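# Der Tisch aus Cuda

Der Tisch kam am Nachmittag, im September, und er passte nicht durch die Küchentür. Die beiden Männer von Meireles stellten ihn im Flur hochkant an die Wand, tranken jeder ein Glas Wasser und schraubten dann die Beine ab. Auf dem Lieferschein stand die Nummer 1572 und darunter »Nachlass Cuda, 1 Tisch, braun«. Ich unterschrieb auf dem Oberschenkel.

Als Kind hatte ich sechs Sommer an diesem Tisch gegessen. Meine Großmutter deckte ihn immer zu früh. Wenn es um eins Mittagessen gab, standen die Teller um elf, und wer dazwischen ein Brot wollte, musste es im Stehen an der Spüle essen. An den Tisch durfte man sich erst setzen, wenn etwas Grünes auf dem Teller lag. Es war gleich, was es war. In schlechten Jahren war es Löwenzahn.

Meine Schwester kam aus Meltdale mit dem Zug. Sie hatte eine Tasche voller Gemüse dabei und einen blauen Teller, in ein Handtuch gewickelt. Sie hatte ihn vor Jahren aus Cuda mitgenommen, ohne zu fragen, und jetzt brachte sie ihn zurück, auch ohne etwas dazu zu sagen. Ich holte die anderen aus dem Schrank. Wir stellten drei Teller hintereinander, so wie sie bei der Großmutter gestanden hatten, den blauen zuletzt. Dann war noch die Sache mit dem Blatt.

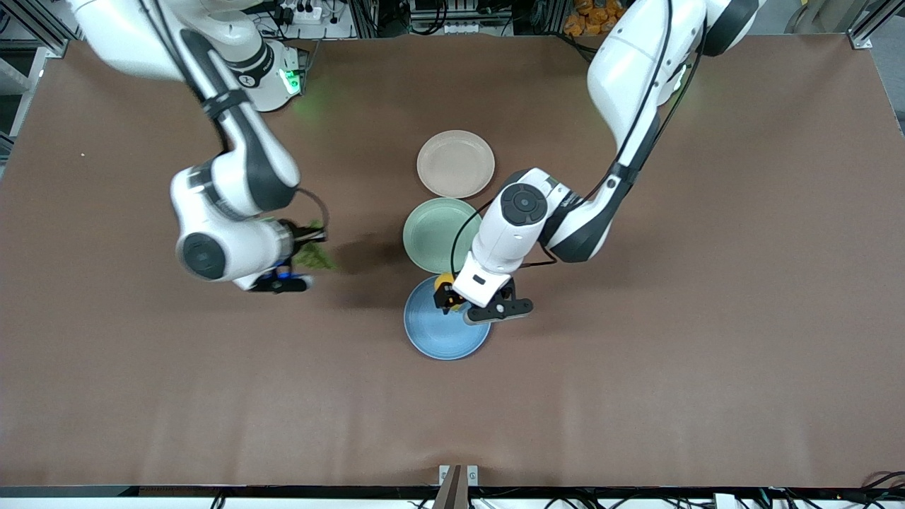 Das sei Spinat, sagte meine Schwester, und Spinat habe es in Cuda nie gegeben, die Großmutter habe ihn nicht ausstehen können. Wenn man es schon mache, dann mit Salat. Und drei Teller seien einer zu viel, wir seien doch zu zweit.

Ich sagte, es könne genauso gut Salat sein. Sie habe es schließlich selbst eingekauft.

Sie habe am Stand gegenüber vom Bahnhof gekauft, was grün gewesen sei, sagte sie. Sie habe vier Minuten bis zum Zug gehabt.

Wir probierten beide ein Stück vom Rand und wurden uns nicht einig. Den dritten Teller ließ ich stehen. Sie sah ihn eine Weile an und fragte dann, ob ich irgendwo Salz hätte.

Beim Essen sprachen wir über das Haus. Der Käufer aus Tikton wollte die Garage abreißen und die Küche behalten. Meine Schwester fand es umgekehrt richtig. Die Küche sei immer feucht gewesen, und in der Garage habe man wenigstens seine Ruhe gehabt. Ich wusste nicht, dass sie in der Garage ihre Ruhe gesucht hatte. Ich hatte in den Sommern gedacht, sie sei am Fluss.

»Am Fluss warst du«, sagte sie.

Das stimmte. Ich war am Fluss gewesen und hatte angenommen, sie sei ein Stück weiter oben, hinter der Biegung, wo man sie nicht sah. Ich hatte ihr manchmal etwas zugerufen. Sie fragte, was. Ich konnte mich nicht erinnern. Wahrscheinlich, dass es Essen gebe.

Sie aß ihren Teller leer und nahm sich Brot. Draußen fuhr der Wagen von Meireles ein zweites Mal vorbei, in die andere Richtung. Vielleicht hatten sie noch eine Lieferung in der Straße.

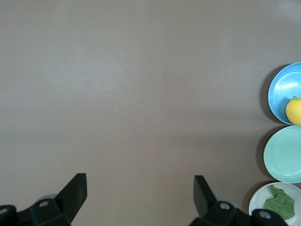
Die Großmutter wischte nach jeder Mahlzeit von links nach rechts. Sie schob das Geschirr dabei vor sich her, bis alles an einer Seite stand, und erst dann trug sie es ab. Der Tisch sah an dem Tag so aus: das Geschirr steht rechts beisammen, der Rest ist eine glatte Fläche ohne irgendein Muster. Die Farbe geht ins Graue, fast ins Violette. Ich habe es meiner Schwester später erzählt, und sie schrieb zurück, so habe die Großmutter den Tisch verlassen, und ob ich das mit Absicht gemacht hätte. Ich schrieb nein.

Am Abend brachte ich sie zum Bahnhof. Der Gemüsestand hatte geschlossen, die Kisten waren unter einer Plane. Sie sagte, beim nächsten Mal komme sie mit dem Auto, dann könne sie die beiden Stühle mitbringen, die noch bei ihr im Keller stünden. Ich hatte nicht gewusst, dass sie auch Stühle hatte.

»Passen die denn zum Tisch?«, fragte ich.

»Die sind von dem Tisch«, sagte sie und stieg ein.

Zu Hause spülte ich ab. Den blauen Teller hatte sie dagelassen, das Handtuch auch. Ich hängte es über die Heizung und stellte den Teller zu den anderen in den Schrank.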